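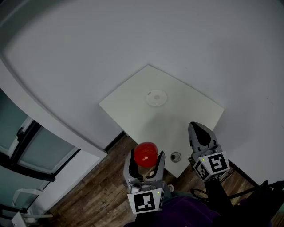
Apinya Srisuk wrote under my last report that a handball is a handball, and that a club should buy the cheapest one which keeps its air, because children will lose half of them behind the radiators anyway. I thought about this comment during the whole train ride to Sterneck, where the Csizmadia ball works had its open day on 14/07/2023. I still do not fully agree with her, but I came home with fewer arguments than I wanted.

Sterneck is a small town and the factory is behind the station, a ten minute walk if you take the path along the canal. I took the road and it was longer. At the gate you get a paper badge and a pair of ear plugs. The tour was for 70 people, divided in groups, and every group had one guide from the production. Ours was a woman from the cutting room. She spoke quickly and she liked questions, so we were always late for the next room.

The cutting room

The outer material comes in rolls. It is synthetic, Csizmadia has not used leather for many years, and on the back there is a layer of cloth which is glued before the cutting. In the training balls there are fewer layers and in the match balls there are more. Our guide gave us a piece of each to bend between the fingers. The match piece felt thicker but it bent more easily, which surprised me. I had expected the opposite.

The panels are cut with a press. The knife looks like a cookie cutter, only much heavier. One roll does not give the same quality from one side to the other, so the panels from the edges go to the training models and the middle goes to the match ball, which they call the Celtura. I asked if this means that a training ball is made from leftovers. She said no, but she needed a moment before she said it.

Sewing and gluing

I had hoped to see the sewing by hand, and there is still a little of it. There were four people at four benches, with the two needles and the waxed thread, and they do the small series and the repairs of samples. Most of the Celtura balls are now sewn by machine as a half-open shell, then turned, and only the last seam is closed by hand. It is this last seam which opens first when a ball gets old. Everyone in our group who is a coach nodded at this.

The cheaper line is glued. The panels are laid on a round carcass and the whole ball goes into a heated mold. This is faster and the result is very round. The factory makes 1,250 balls in a week when all the molds are running, and the glued ones are the larger part of it. The smell in this room is strong and I would not like to work there in summer, although the windows were open and there was a good draft.

The bladder

For me this was the best part of the visit. The bladder is the thing inside that holds the air, and I had never seen one outside of a ball. It looks like a poor balloon. There are two kinds in use here. Latex gives a softer bounce and a nicer feeling in the hand, but it loses air and you must pump it often. Butyl keeps the air for much longer and feels harder. A club which has nobody with the time for pumping should take butyl. A team that plays on weekends and has a person who prepares the balls can take latex.

The valve is where most of the complaints come from. Our guide said that people put in the needle dry, and then the rubber gets small cuts. One drop of valve oil is enough, or glycerin from the pharmacy. I have been playing and coaching since school and I must admit that I have put in dry needles all my life.

The test hall

At the end of the production there is a hall with a piece of real sports floor, a wall and a goal. A machine with two wheels shoots the ball against the wall, 400 times for each test ball, and after this they measure the size, the weight and the pressure again. We were allowed to hold a ball before and a ball after. The grip of the second one was clearly weaker, more like a ball from the middle of a season. The seams were good.

Then came the part which the children had waited for, the throwing. There were three balls without any print and you had to throw each of them and say which was the match ball. I chose wrong. I chose the glued training ball and I was very sure. A boy who was in our group, I think he plays on the left wing somewhere, got it right by smelling it, and I do not know if this counts.

Here I had to think of the comment again. If a coach with many years in the hall cannot find the match ball with his own hand, then maybe the children in the youngest group do not need it. For the older players who use resin it is a different question. The surface has to survive the resin and also the cleaning of the resin, and cleaning is often worse. The factory recommends a cleaner from Fovach, which was also for sale in the shop, so I say this with some care. We use sunflower oil and an old towel in our club and it works, but it takes a whole evening.

Food, shop and some practical things

The lunch was in the canteen, potato soup or pancakes with plum jam. The soup was finished when my group arrived, so I had pancakes. Coffee was free. In the shop they had second quality balls in a big cage, mostly with print that was a little crooked, and I bought two in the small size for our girls. The price was fair. You can pay by card, but the machine was slow and the line went out of the door.

If you want to go next time, write to the works in February. The places go in the order of the emails and they do not keep a waiting list. Wear closed shoes, they really look at this at the gate, and one man had to borrow a pair of rubber boots. Children under six cannot go in the mold room but there is a corner with small goals where they can wait with a parent.

I did not see the printing, it was closed because of a repair. Also I forgot to ask how they make the very small soft balls for the youngest age group, and several parents had asked me to find that out. I have sent an email to the guide and I will add her answer below when it comes.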